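Quiénes somos

Otico nació en una cocina, con dos hojas de cálculo y una pregunta que nos hacían los padres de medio mundo a nuestro alrededor: ¿y dónde nos vamos cuando dejemos de trabajar? Fabrice Hervieu acababa de ayudar a los suyos a mudarse a Brurnau, un pueblo con estación, ambulatorio y una plaza llena de bancos a la sombra, y le había cogido el gusto a comparar alquileres, recibos de la luz y horarios de autobús (sí, eso también puede gustar, ¡y mucho!).

Hoy somos una pequeña escuela de planificación de la jubilación. Damos cursos en grupos reducidos, casi siempre por la mañana, para gente que está a unos años de retirarse y quiere hacer números con calma: la pensión, los ahorros, la casa que se vende o se alquila, lo que cuesta vivir en un sitio o en otro. No vendemos fondos ni pisos. Enseñamos a leer la letra pequeña y a preguntar sin vergüenza.

Hasta ahora han pasado por nuestras aulas unas 1,000 personas. El alumno de más edad tenía 72 años y terminó el curso con un presupuesto mejor hecho que el nuestro. Nuestra guía de municipios recoge ya 19 localidades, con Brurnau y Trukton entre las más consultadas, y la revisamos cada abril.

Ga-eun Hyun lleva el taller de presupuestos y también el de mudanzas, que empezó como una charla suelta y ahora ocupa dos mañanas enteras porque siempre faltaba tiempo para los trasteros.

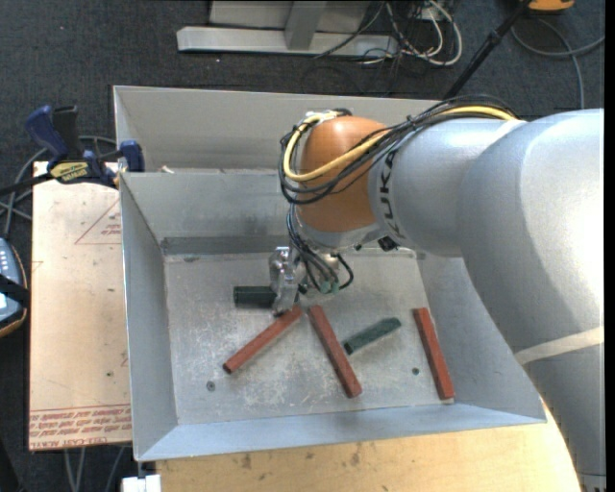 Kong nos escribió al acabar el taller que llevaba años mirando casas en la costa y que, al sumar la comunidad, el seguro y los viajes para ver a los nietos, se quedó con Trukton, y tan contento.

Las inscripciones del próximo grupo se abren el 2020-09-01. Si te apetece pasarte antes a conocernos, escríbenos y te guardamos una silla. ¡Hay café!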